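Okay, kitchen button update, because more than one of you asked and I keep promising and then not doing it.

1/ For anyone new: I have four big push buttons. Orange, pink, blue, yellow. The plan was that each one means a chore, and whoever is closest when it gets pressed does the chore. Ruba Sleiman thinks this is the worst system she has ever heard of. Ruba also lives here so she gets a vote, unfortunately

2/ Current meanings, subject to change every time somebody complains:
orange = dishes
pink = wipe the counters
blue = take the recycling down
yellow = snack break (my contribution, and so far the only popular one)

3/ They started out on the fridge, stuck up with those putty strips. Lasted 2 nights. Blue came down at something like four in the morning and I was convinced we were being robbed

4/ Then the windowsill. Too sunny, too far from everything, and the basil is there and the basil was there first

5/ Then the drawer, which was Karabo Steyn's idea, and I want it on the record that a button in a drawer is just a thing in a drawer. I forgot we owned them for most of October

6/ So now they live on a tray! A red plastic one with a raised lip, and the surface has this tiny diamond pattern that I like way more than I should. You can pick up the entire system and move it when you need to chop an onion. I feel like a genius and I will not be taking questions

7/ (I will be taking questions. Please ask me about the tray.)

8/ Cost so far, since my brother asked: tray was 16 dollars from the Retside near the bus stop, and I don't want to talk about what the buttons cost. Karabo says you can get a whole button set at Sellis for less. Karabo could have told me that before

9/ Where it sits is the part we still argue about. I want it by the sink, because that's where chores happen. Ruba wants it on the shelf over the toaster. The shelf over the toaster has 63 takeout menus on it, I counted while I was mad

10/ So for now, by the sink. The counter is stainless so it wipes down fast, but there's not a ton of flat space next to the basin and the tray is bigger than I pictured when I bought it. I put it at an angle. Ruba straightens it. I put it back at an angle

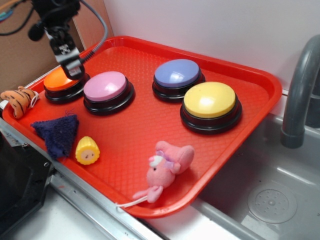 11/ Also the little tiger has moved in. Orange, stripes, string on one end, lies on its side at the edge of the tray like it pays rent. I've tried relocating it to the couch and I got a LOOK, so the tiger stays

12/ Yellow gets the front corner by popular demand. I did suggest putting orange up there so the dishes would get done more often and you should have heard the silence

13/ Things I still want to fix: some kind of label, because guests just press stuff. Karabo's cousin pressed pink and then sat back down. Sir. The counters

14/ I was going to do labels with the label maker but the tape is a Bretell refill and the only place that carries it wants me to buy a six pack. I have four buttons. What am I labeling after that, the basil?

15/ Might do masking tape and a marker on the lip of the tray. Ruba says it'll look like a yard sale. It might look like a yard sale - I'm fine with that

16/ Okay somebody just called snack break from the other room without even pressing yellow, which is against the rules, but I'm going anyway. Send me your label ideas, nothing with glitter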